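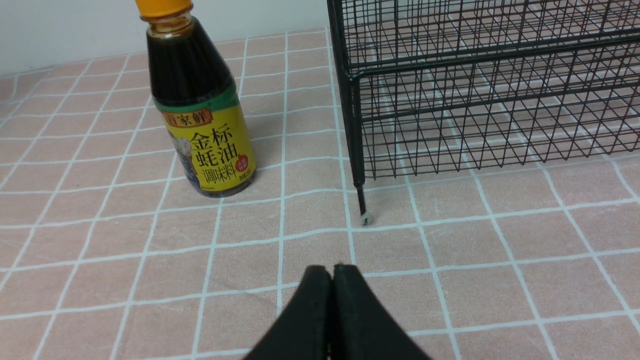
Ďurica, March 5, 2020

Where the Bottles Go: Storing Sauces and Cooking Liquids in a Shared Kitchen

Project report by Juraj Brabec, Štěpánka Hrnčiar and Ctibor Zelenák
Course: Household Organization and Small Spaces
Supervisor: Norbert Lukáč

1. Background

Our group chose the shared kitchen in the Trurkitz residence because two of us cook there almost every day. The kitchen has one stove, one long counter and a single wall cupboard for everything that comes in a bottle: oil, vinegar, soy sauce, oyster sauce, cooking wine, fish sauce and syrup. The cupboard is deep and its shelves are fixed. Tall bottles go on the bottom shelf, where they hide each other, and short ones get pushed to the back.

The residents told us two things when we first asked them. They buy a new bottle when they can't find the old one, and they leave bottles beside the stove because putting them back means moving three others. Both were true of us too.

We wanted to find out if a small open rack on a table would work better than the cupboard for the bottles people use most. We did not try to reorganize the whole kitchen. Dry goods, spices in jars and anything that belongs in the refrigerator were left out of the project.

2. Questions

We agreed on three questions at the first meeting.

Does a person find the right bottle faster in an open rack than in the cupboard?
Do people return the bottle to the rack after using it?
Which bottles should be in the rack, and where in the rack should they stand?

The third question took the most time. We had expected it to be the easy one.

3. Materials

The rack is black wire mesh, open at the front, with a high back and sides that slope down toward a low rail. We compared it with a plastic turntable and a plain baking tray before settling on it. The turntable was nice to use but threw a bottle of vinegar off the edge when spun hard. The tray held everything and cost nothing, but bottles at the corners got knocked over when someone reached across.

The wire rack came from Drisent, a household store near the residence. Štěpánka Hrnčiar paid for it and was paid back from the course money. The full budget for the project was 4,000, and we stayed well under it.

We stood the rack on a table against the wall and put a pale pink checked cloth under it. The cloth was meant to protect the table from drips. It also helped in a way we had not planned, since the lines gave us something to set the rack against when it had been pushed out of place.

4. What we did

In the first part we timed people looking for bottles. One of us read out a name and the person had to find the bottle and set it on the counter. We did this with the cupboard first and the rack second. In total we made 59 timed searches in the cupboard and 58 in the rack. One search in the rack was thrown out because the person had seen where the bottle was put.

In the second part we left the rack in the kitchen and checked it each evening. Ctibor kept a notebook on the windowsill and wrote down which bottles were in the rack, which were on the counter and which had gone back to the cupboard out of habit.

In the third part we tried different positions for the bottles. We started with the two that residents asked for most, the oyster sauce and the cooking wine. Both have a lot of yellow on the label, and more than one person picked up the wrong one in the cupboard. We took them out onto the table and tried them one at a time, in different spots, before adding anything else.

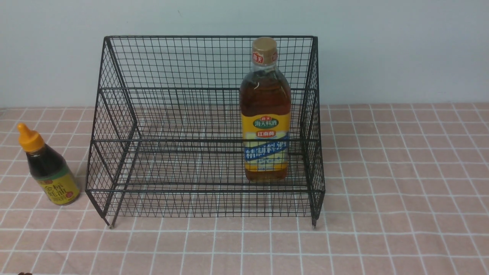

Figure 2. Cooking wine standing upright toward the right side of the rack.

5. Results

Searching was faster in the rack. In the cupboard people moved other bottles on most tries, and with the rack they mostly looked once and reached. The longest search in the cupboard took 90 seconds and ended with the person asking for help. The bottle was behind the cooking oil.

We should say that the rack held fewer bottles than the cupboard, so part of the difference comes from that. Norbert Lukáč pointed this out when he read our first draft. We did not have time to repeat the test with the same number of bottles in both places – this would be the first thing to fix if someone continues the project.

Returning the bottles went less well than we had hoped. In the first days almost everything came back to the rack. After that, the oil began to stay by the stove again. Štěpánka Vrabec, who lives on the second floor and cooks for several people, told us she would not walk to the table with an oily bottle in her hand. We think she is right, and we moved the oil out of the project. A bottle that is used several times during one meal should probably stay next to the stove.

The sauces did better. They are used once or twice in a meal, usually measured with a spoon, and people were willing to put them back.

6. Position in the rack

We ended up with these rules, which are taped to the wall beside the table.

Tall bottles stand at the back or against a side panel.
Labels face forward.
Similar labels do not stand next to each other.
Caps are wiped before the bottle goes back.
Nothing is laid on its side, even if there is room.

The low front rail makes it easy to lift a bottle out, but a tall, full bottle right behind it felt less steady to us than the same bottle farther back. We did not measure this. Juraj wanted to do a tipping test with water and the rest of us voted against it.

The rule about similar labels came from the oyster sauce and the cooking wine. The sauce is nearly black and the wine is amber, so they are easy to tell apart by the liquid. People in a hurry seem to look at the label color first. When we put them at opposite ends, the mix-ups stopped for as long as we were keeping notes.

The mesh floor was a problem for one small bottle of sesame oil. It leaned whenever the rack was touched. We cut a piece of stiff cardboard to go under it, and then replaced the cardboard when it got stained. A thin plastic mat would be a better choice.

7. Cleaning

The wire is harder to clean than a flat shelf. Sauce dries in the corners where the wires cross and has to be scrubbed with a brush. We used an old toothbrush and dish soap. A full cleaning means taking out all the bottles, so we suggest doing it when the cloth is changed. The cloth itself is simple. Drips show up quickly on the pale color, and it goes in the wash with the kitchen towels.

8. Problems with our work

Our group was small, and most of the people we timed were friends. They knew what we were hoping to find. The notebook has gaps from the days when Ctibor was away. We also changed the contents of the rack twice during the second part, which makes the early and late notes hard to compare.

We had planned to use Flustero, the inventory app from the earlier class project, to record the bottles. Entering each one by hand took too long, and we went back to paper after two evenings.

9. Next steps

The residence has agreed to keep the rack on the table until August. We would like to add a second one of the same kind for vinegar and soy sauce and leave the cupboard for spare bottles only. Each spare would get a strip of tape on the cap with the month it was bought.

Ctibor will hand the notebook over to whichever group takes the topic next. The timing sheets are in the blue folder in the course room, second shelf.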